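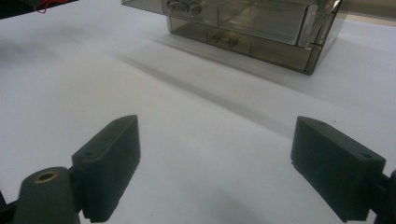 What counts as one example?

One example is a single continuous recording that starts before the tool moves toward an object and stops after the operator has let go of it and backed away. Everything between those two points is kept, including pauses. A recording that starts with the fingers already on the object is thrown out.

The definition comes from So-ying Chang, who runs data collection at Votarness, and she gives it in nearly the same words on the first page of the operator manual. The company trains manipulation policies for light bench work: picking up small containers, moving them, setting them down in a given orientation. Its examples come from people holding a gripper by hand, with a camera mounted on the tool. The current set is called Torkthorpe and stood at 677 accepted recordings when we spoke in August.

Chang came to the work from metrology, and her first concern was the hand-held tool itself. "The person squeezes, the fingers close, and we log the width between them at every frame," she said. "If that width is off by two millimeters, the policy learns to stop two millimeters early. You see it on the robot as a dropped part and you spend a day looking in the wrong place." Finger width is now checked against a gauge block at the start of each session and again at the end. If the two readings disagree by more than the tolerance, the session is held back until the tool has been inspected.

The second problem was the approach. Early operators moved the way people move when they know where an object is, fast and in a straight line. The recordings were clean and the resulting policy was poor. It had very few samples of what to do when the object was slightly to one side, so a small error at the start grew into a large one by the end.

"We had a lot of perfect reaches and no corrections," Chang said. "So we changed the instruction. The operator starts from a position we give them, and some of those positions are bad. The wrist is turned, or the tool is too low. They have to fix it on the way in, and the fixing is the data."

Start positions are drawn from a list by a small program called Mivska, which also tells the operator which object to use and where to place it. Operators may not skip a position. They may mark one as unreachable, and those marks are reviewed weekly.

Transparent and tinted plastics have taken up more time than any other material. A container with see-through walls changes its appearance with the angle of the light, and its outline can be hard to separate from whatever is inside it. Shadows add to the difficulty. I asked whether the team had tried to control the lighting.

"At first, yes. We had diffusers and a fixed lamp height. The policy did well under that lamp," she said. "Then we moved the bench next to a window and it reached for the shadow of the box. Now we move the lamps on purpose between blocks." A block is 20 recordings. Lamp positions are written down, but the training code does not receive them.

Review is done by hand. Two people watch each recording separately and mark the frame where contact begins, the frame where the object leaves the surface, and the frame of release. Where their marks differ by more than a few frames, a third reviewer decides. Chang would like to automate the contact mark, which can be estimated from the finger width signal, and keep human review for the other two. A trial of this did not go well on soft objects, where the width goes on shrinking after contact.

Failed grasps are kept in a separate set called Chou. It is not used in training at present. Chang described it as a source of test cases: when a new policy is ready, its predicted motion is compared with what the operator did just before the slip. "If the policy agrees with the person who dropped it, I want to know," she said.

She was less sure about how large Torkthorpe should become. Adding recordings of objects already in the set has stopped changing the test results by any amount she trusts. Adding new objects still helps, but each one needs its own start positions and its own review notes, and the preparation takes longer than the recording.

"The collecting is quick. A good operator can finish a block before lunch and be bored," she said. "Deciding what to collect next is slow, and I don't have a tool for that."

The next additions will be hinged lids and drawers. Both require the fingers to hold a part that stays attached to something else, and the manual's definition of release will have to be rewritten before the first session.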